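Fosance Interactive
Tuesday, June 11, 2019

1/ Fosance Interactive is pleased to announce that Parovia, our turn-based trading and exploration game, will leave Early Access this November on PC. Console editions will follow at a later date.

2/ The full release adds the Sugden Coast, a new region with its own ports, weather and trade laws. Players with an existing save will be able to sail there as soon as the update is installed. No restart is required.

3/ Cooperative play for 2 players will also be included. Both captains share one treasury and one map, and either may end the session without loss of progress to the other.

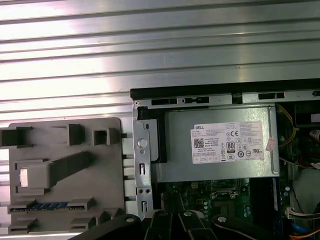
Gray carrier panel with a blue connector strip.

4/ The closed test of cooperative play ended last week. We received 2816 reports through the in-game form. Each has been read and sorted, and the most common request, a separate log for each captain, has been accepted.

5/ The economy has been rebuilt on Fludex, our in-house simulation tool. Prices now respond to shortages in neighboring ports, and a blockade will be felt well inland.

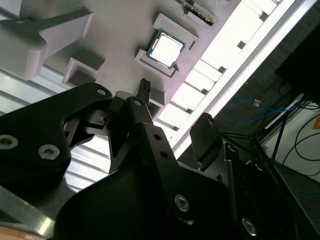
6/ Fludex also changes how rival companies behave. They will borrow, overreach and fail under the same rules as the player. Saves made before the update will be converted the first time they are opened, and a backup copy will be kept in the same folder.

7/ A second open test will begin ahead of launch, with 2000 places. Registration is through the Parovia page on our website. Owners of the Early Access edition will be given priority. Keys are not to be resold.

8/ The price will remain unchanged until release. All current owners will receive the full game at no further cost, including the 5 scenarios previously offered as a separate pack.

9/ Press and content creators may request review access through the contact form. Please state the platform and language required. Requests sent by direct message cannot be processed.

We use cookies to improve your experience. By continuing to browse, you accept our cookie policy. Accept | Manage settings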